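What Is Minimum Wage?

A minimum wage is the lowest pay a boss may give for an hour of work. It is set by law.

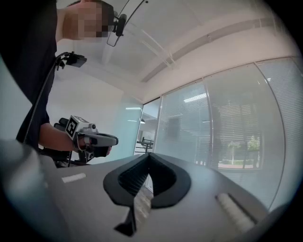 Say Daryna works 50 hours and gets $600. Divide 600 by 50. She made $12 an hour. If the law says $13, her boss owes her $50 more.

Some states set a higher number than the country does. Workers there get the higher one.

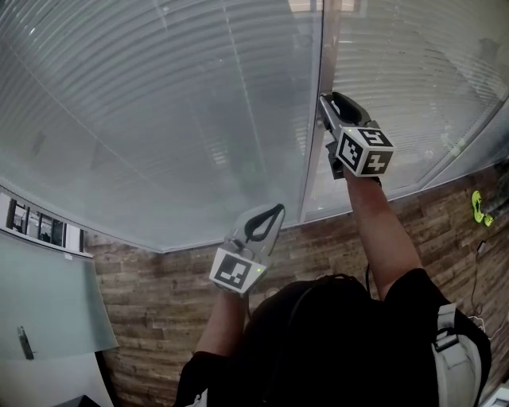

Two hands up at the window, each holding a gripper.

Ask a grown-up what the minimum wage is in your state.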